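Search this site Enter keywords Go

Interior Fittings, Level 2
Handout 4: Doors, walls and the room schedule
Tutor: Chrysanthi Tsolakis

A room schedule lists every surface and fitting in a room, one line for each. Start at the door and work clockwise. Write down the walls, ceiling, floor, windows, doors and door furniture, then any loose furniture. 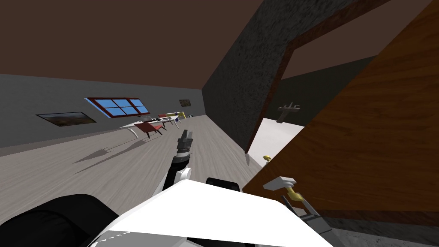
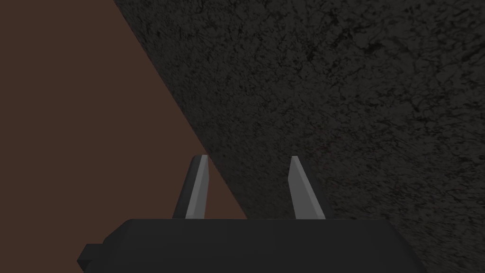
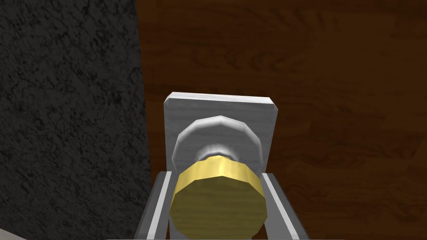
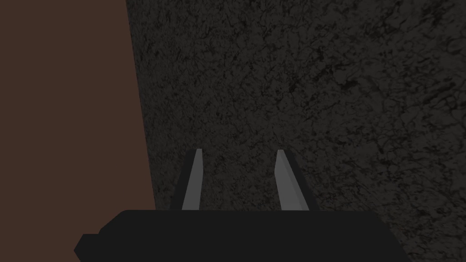
Door furniture

Knobs and levers go on separate lines. For a knob, record the finish, the shape and the rose – the plate that sits against the door. Knobs need a good grip and a twist of the wrist, so many people with weak hands find a lever easier. Note this in the remarks column if the client has asked for easy access.

Walls and floor

Measure each wall twice and use the larger figure when ordering. Take window openings off only when you price the paint. Floor boards are listed by direction as well as area.

Coursework

Complete a schedule for one room at home and hand it in by the end of May. Add a note of 200 to 300 words on one fitting you would change. Christos Sotiropoulos will mark the first drafts.

Related handouts
Handout 3: Reading a floor plan
Handout 5: Hinges and latches
Handout 6: Pricing paint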